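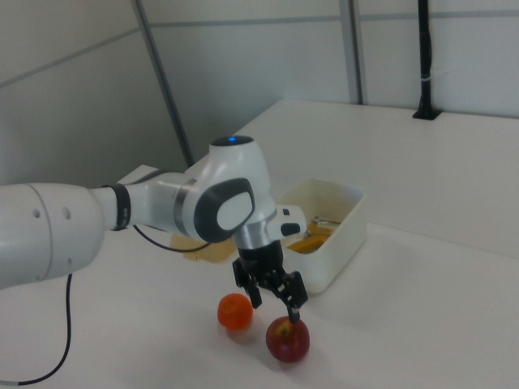
Red apple, orange tomato, white table.

Do you keep apples and tomatoes together?
Only for a day or so! Apples give off ethylene, which hurries tomatoes along, so I use it on the hard ones from the March market and then split them up.

Fridge or counter?
Tomatoes on the counter till they're ripe (please!), apples in the fridge if I've bought a lot.

Do you wash them first?
Nope, right before eating.

Can I send you a question?
Sure, I answer mail on Friday. – Shaimaa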